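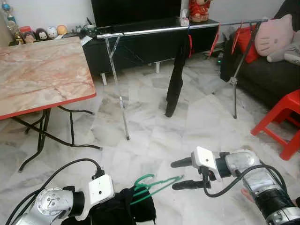 Black garment and green hanger, with the folding table at left.

Lellby Clothing Exchange: Progress Report to the Purnton Fund
December 20, 2019
Prepared by Veronika Tanner, project manager

Period covered

This report covers the second half of the grant year, starting in July. The first half was covered in our earlier report and is repeated only where the numbers have changed.

Summary

The exchange is open and running on its planned hours. We gave out clothing to 452 households in the period against a target of 400. Spending is within budget except for the storage line, explained below. One planned activity, the school uniform drive in Sevari, has been pushed back to next spring.

Clothing distribution

Most of the demand was for winter coats, work pants and children's shoes. Coats came in well after our appeal in the local paper. Children's shoes did not. We had very little in the smaller sizes for most of the fall and had to send families home with a voucher for the thrift store, which the store has agreed to honor until the end of the grant year.

Work clothing is the part we underestimated. People starting jobs in kitchens, warehouses and home care need plain black pants and shirts, often within a day or two of being hired. We now keep a separate rail for these and ask donors for them by name. The rail empties quickly and we would like to buy basic items new when donations run short. A request to move money for this is at the end of the report.

Sorting and quality

Under the old system, donations were sorted once, on arrival, and anything missed went straight out to the rails. We added a second check in the fall. Items with broken zippers or missing buttons go to the mending group, and stained items go to the textile recycler. It slows things down — a full delivery takes most of a morning — but complaints about damaged clothing have dropped.

The mending group met 12 times and repaired 51 garments. Most were zipper replacements and hems. Two of the regulars have left the area and we are looking for people to take their places, preferably someone who can work on coats.

Storage

The rent on the Lellby unit went up in the fall. We also had a leak from the roof that ruined several bags of bedding. The landlord has repaired the roof but has not agreed to pay for the loss. We have moved all soft goods onto pallets. Roughly a third of the unit is taken up by summer clothing, and we plan to offer some of it to the Purnton shelter instead of holding it over.

Sevari uniform drive

The two schools we approached both want to take part, but one is changing its uniform next year and asked us to wait until the new list is final. Collecting the old style now would leave us with stock no one can use. The other school is ready to go ahead. We suggest running both together in the spring so that the flyers and collection boxes only have to be paid for once.

Requests to the Fund

1. Approval to carry the unspent Sevari money into the next period.
2. Approval to move part of the printing budget to the purchase of new work clothing and children's shoes.
3. A decision on the storage line. We can cover the increase through the end of the grant year but not after that.

Receipts and the full budget sheet were sent separately.

Filed under: Grantee Reports, Community Support

Search reports... Enter keyword Go

Contact the grants office | © 2019 Purnton Fund | Back to top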